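Dunon Folding Floor Mattress, Twin 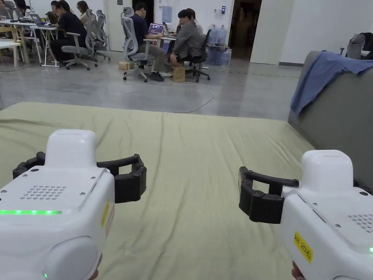
Item 2584 replaces the earlier Shukla pad, which went out of production in June. Outer size is unchanged, so existing storage bags and fitted sheets can still be used.

Core: open-cell polyurethane foam, medium firm
Cover: woven polyester, zipper on one long side, removable
Cover colors: sage, slate, oat
Folded: 2 panels, carry strap included
Carton quantity: one

Cover care
Machine wash cold on a gentle cycle. Do not bleach. Hang to dry; tumble drying shrinks the cover and makes it hard to refit. The foam core must not be washed. Spot clean with a damp cloth and stand on edge until dry.

Use
Unpack within a week of delivery and leave flat overnight before first use. On solid floors, lift and air the mattress weekly. Do not use on heated floors. Maximum load is printed on the sewn-in label.

Testing
Cover fabric is rubbed for some 1,000 cycles per dye lot at the Rostville plant. Test sheets are signed by Ravindra Yadav and are sent on request with orders of two cartons or more.

Spare parts
Replacement cover, all colors: order no. 1478-C
Carry strap: order no. 1478-S
Foam cores are not sold separately.

Orders from outside the Rostville delivery area ship through Turkine Freight. Opened covers cannot be returned.

Page revised 2019-11-09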